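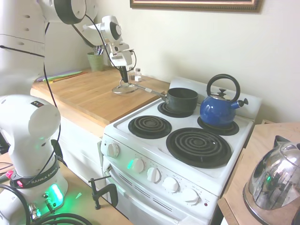

Rear left coil takes forever to boil a saucepan of water

I have a small white electric stove with four coil burners that came with the apartment, and the rear left one has become very slow. The other three are fine as far as I can tell. I cook for myself most nights, usually rice, noodles or potatoes, so a saucepan is what I use more than anything. The kettle lives on the rear right burner and the green saucepan goes on the rear left, which leaves the front two free for a frying pan or whatever else. I've had it set up that way since I moved in last June and I'd like to keep it that way, because I don't like having hot water at the front edge.

What happens is this. I fill the pan, put it on the rear left, turn the knob to high, and the water gets hot and makes small bubbles on the bottom but takes ages to get to a real boil. Same pan, same amount of water on the large front right, and it boils in a normal time. I know that one is bigger so it's not a fair test, but the kettle on the rear right is also much faster than the pan on the rear left. The coil does get hot. It glows on one side and stays darker on the other. It didn't use to do that, or I didn't notice.

Things I have tried so far: turned the stove off and let it cool, pulled the coil up and pushed it back in, wiped the drip bowl. It was a bit better for one evening and then went back to how it was. The stove is a Palach, no model number that I can find on the front. The landlord is Pallton Rentals and they are slow about anything that isn't a leak, so I would like to know what to ask for before I call them.

Also a second thing, less important. Should I be leaving the glass lid on the whole time while it heats? I usually set it on the counter next to the stove and only put it on once I've turned the heat down for rice. My mother always did it that way and I never thought about it.

Posted by Imre Dobos, January 25, 2026

kvam_tenant

Glowing on one side and dark on the other is worth looking at, but first check how the coil is sitting. If it's tilted, only part of it touches the pan and the part with no pan on it will look brighter. Put an empty flat pan on it with the stove cold and press on the rim in a few places. If it rocks, either the coil isn't all the way into its socket or the pan bottom is bent. Then try the same pan on another burner. If it rocks there too, it's the pan.

If the coil sits level and is still slow, do a swap. On most of these little stoves the coils come in two sizes and you can trade two of the same size with each other. Compare them before you pull anything, and look at the prongs as well as the width.

1. Turn every knob off and let everything cool completely.
2. Turn off the breaker for the stove, or unplug it if you can reach the plug.
3. Lift the edge of the coil slightly and pull it straight out toward you. Don't bend it up at a steep angle, it will stretch the socket.
4. Look at the prongs. They should be clean metal. Black marks, pits or a piece missing means a bad connection.
5. Put the rear left coil in the other position and the good one in the rear left.
6. Power back on, one burner at a time, and boil the same amount of water in the same pan on each.

If the slow burner moves with the coil, you need a new coil. If the rear left is still slow with the good coil in it, the problem is the socket or the switch behind the knob. I'd stop at that point and call the landlord. Tell them "the rear left burner has a bad socket or switch, I have already tested the coil." You'll get a faster answer than if you say the stove is slow.

Don't leave a coil with burned prongs in a good socket for longer than the test. It can damage the good one. If the prongs look really bad, skip the swap and just replace it.

On the lid: put it on for boiling water. It makes a real difference. For noodles I take it off when they go in so it doesn't foam over. For rice your mother's way is fine, but you can still have the lid on while the plain water is coming up.

Plundero

mine did this. new coil, fixed. you can get them at any hardware store, take the old one with you. took me 7 minutes

stillsimmering

Agree with the swap test above. I would add that it matters which knob position you're using. On my stove the rear burners are easy to mix up on the panel, and I once had the wrong one on high for a whole dinner. You probably have this right, but it costs nothing to check.

A few other things that make a pan slow on a coil:

The pan is wider than the coil. The middle heats and the outside doesn't. You mention the front right is large, so if your saucepan fits that one better it will always boil faster there, even with a perfect rear coil.

The pan is overfilled. For one portion of noodles I use 4 cups of water and that is plenty. I used to fill it nearly to the top out of habit.

The drip bowl is the wrong one. If somebody replaced it with one that's too deep or too shallow, the coil won't sit level on it.

I would not keep pulling the coil out and pushing it in as a fix. If it gets better for one evening and then worse, the contact is probably loose, and a loose contact gets hot. If you see a spark, smell anything like burning plastic, or the burner cuts in and out, leave it off until somebody has looked at it.

Imre Dobos

Thank you all. The pan doesn't rock on any of the burners. I turned off the breaker and pulled the coil, and one prong has a dark pitted spot near the end. The rear right one is clean and the same size. I didn't do the swap because of what kvam_tenant said about burned prongs. I've written to Pallton and asked for a coil and for somebody to look at the socket. Using the front right until then, with the lid on.

kvam_tenant

Good. Ask them to change the socket at the same time if there are any marks inside it. A new coil in a burned socket will pit the same way.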